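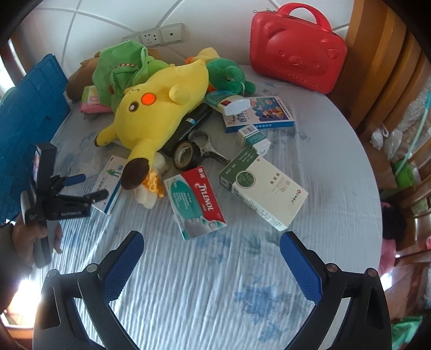

# Hesetik Publishes Full Care Routine for the Tanui Hand-Held Gripper

**TIMELTHORPE, August** — Hesetik today released the complete setup, care and repair routine for the Tanui, its two-finger hand-held gripper. The routine covers the tool from the time it comes out of the case until it goes back in at the end of a shift. It replaces the short card that has shipped with the Tanui until now, and it applies to every unit in use, including those bought before this release.

The text is the same one used by the company's own crew at Drisetgate, where Tanui grippers are carried by hand to record how people pick up and move household objects. Owners can download it free of charge. Printed copies will go in the case with new units.

## Why the card was replaced

The old card told owners to charge the tool, wipe the pads and start recording. That was enough for short trials at a bench. It did not say how to check that the two fingers closed evenly, when a pad was worn out, or what to do after a finger had been knocked against a wall or a bed frame.

The Drisetgate crew kept its own notes on those points. Over time the notes grew to fill a binder, and different shifts began to keep different versions. One version had the camera checked before the fingers were zeroed and the other had it checked after. Recordings made under the two orders did not match well, and part of one month's work had to be lined up again by hand.

Hesetik merged the notes into a single routine of 41 steps. Most of them take a few seconds. The full setup, done on a tool that has been in storage, takes 63 minutes, and most of that is charging and the warm-up period. The daily check is much shorter and can be done at the spot where the work will happen.

## Setting up at the work site

Tanui grippers are used in ordinary rooms as well as at benches. At Drisetgate the work is often done on a bed, with medicine boxes, plush toys, a roll of black tape and a metal wrench in one pile. The soft surface gives under the fingers, boxes tip when they are touched, and a plush toy can be gripped in many places. The routine is written with that kind of work in mind.

The setup section runs in this order:

1. Look over the case and the tool for cracks, loose screws and bent parts. Do not power on a tool with a loose finger.
2. Fit the battery and charge to full. A tool that has been stored cold should stand at room temperature first.
3. Wipe the camera window with the dry cloth from the case. Use no spray.
4. Power on and leave the tool alone through the warm-up.
5. Open the fingers all the way, then close them slowly until the pads meet. Confirm the zero on the screen.
6. Place the setup block between the pads and close on it. The reading should match the number stamped on the block.
7. Check that both fingertips can be seen by the camera with the fingers open and with the fingers closed.
8. Make a short test recording, play it back, and delete it.

Where two tools are used in the same room, each one is set up by itself and then both are brought together for the clock check. The fingers of both tools are closed and opened at the same moment, and the two recordings are compared. If they are out of step, the routine says to restart both tools, even when only one looks wrong.

Power cords and chargers should be kept clear of the work surface. So should anything with a long strap. Straps and bag handles catch on the back of the finger hinge and can pull the linkage sideways without the person holding the tool noticing.

## Looking after the pads

The pads do more work than any other part of the gripper and wear out first. They are blue, with a textured face, and the texture is what holds a smooth carton or a metal handle. When it fills with lint the grip gets weaker, and the person using the tool tends to squeeze harder to make up for it. Squeezing harder wears the linkage.

The new routine asks for the pads to be brushed at every break. After a session with plush toys or bedding they should also be pressed with the sticky side of a lint sheet. Water is allowed once a day, on a damp cloth, with the tool switched off. Alcohol wipes should not be used on the pads. They dry out the surface, and small cracks follow along the edge nearest the hinge.

Pads are changed in pairs. The crew went through 152 pairs while the routine was being written, and tried changing only the worn side on part of them. A new pad facing an old one closes off center. The tool still works, but the opening shown on the screen no longer agrees with the real opening, and the difference grows as the old pad gets thinner.

To change a pair:

- Switch the tool off and take out the battery.
- Open the fingers fully and lock them with the pin.
- Lift each pad from the tip end with the flat plastic blade. A metal blade will score the seat.
- Clean the seat with a dry cloth and check that no old glue is left in the corners.
- Press the new pad in from the hinge end toward the tip and hold it.
- Remove the pin, refit the battery, and do the zero and block steps again.

The last item is the one most often skipped, according to the crew's repair log. A tool with new pads and an old zero will give wrong openings for the whole session, and those recordings cannot be fixed later.

## Linkage and hinge

The linkage joins the handle to the fingers. It needs no oil in the first months of use. After that it takes one drop of the light oil from the service kit on each hinge pin, with the extra wiped off before the fingers are moved. Too much oil creeps down to the pads.

Play in the linkage can be checked without tools. Hold the handle still, take one fingertip between two fingers of the other hand, and move it gently from side to side. A slight movement is normal. A click is not, and a tool that clicks should be set aside until the hinge screw has been checked.

The hinge screw is tightened with the small driver that comes with the tool, and only until the click goes away. If the fingers feel stiff afterward, back the screw off a little and try again. Hesetik has seen more hinges damaged by overtightening than by ordinary wear.

The longest-serving Tanui at Drisetgate has run for more than 1195 hours on its first linkage. It has been through many sets of pads, one battery and one camera window in that time.

## Repairs owners can do

Until now, any repair beyond the pads meant sending the tool back to Timelthorpe. With this release, owners may change the following parts themselves without affecting the warranty:

- pads
- battery and battery door
- camera window
- hinge screws
- handle grips
- lock pin

Each part has its own page in the routine, with the tools needed listed at the top. Parts are sold singly — owners do not need to buy the full service kit to get a hinge screw.

The camera itself, the main board and the linkage arms still have to come back to the workshop. These parts are lined up on a fixture when the tool is built, and the alignment is lost when they are taken out. Tools sent in for this work are returned with new pads and a fresh zero, along with a printed sheet showing the readings before and after.

Owners who send in a tool are asked to leave the worn pads on. The wear pattern helps the workshop tell a bent finger from a loose hinge, and a tool that arrives with clean new pads takes longer to diagnose.

## End of shift

The last part of the routine is short. Copy the recordings and check that the copy opens. Brush the pads. Close the fingers until they touch lightly and leave them there — storing the tool with the fingers squeezed tight leaves a flat spot on the pads by morning. Take the battery out if the tool will not be used the next day. Put it in the case with the camera window facing up, and write any fault on the tag, even a small one.

Tags are read before the next setup. A tool with an open fault on its tag goes to the repair shelf and does not go out until the fault has been cleared and initialed.

## Availability

The care and repair routine is available now from the Hesetik support page in English. It can be printed at letter size or read on a phone. Single parts and the service kit can be ordered through the same page or from the dealer that supplied the tool.

Owners of older units with the round battery door should use the older door page at the back of the document. All other pages apply to them without changes.

Updates will be issued when a step changes, and each update will list the changed steps on its first page. Owners who find an error in the text can report it to the support desk, giving the step number and the serial number of the tool.

## About Hesetik

Hesetik designs and builds hand-held grippers and the service parts for them. The company's offices and workshop are in Timelthorpe, and its recording crew works at Drisetgate. The Tanui is its two-finger model.

**Press contact:** Hesetik press desk, Timelthorpe

**Service and parts:** Hesetik support desk, Timelthorpe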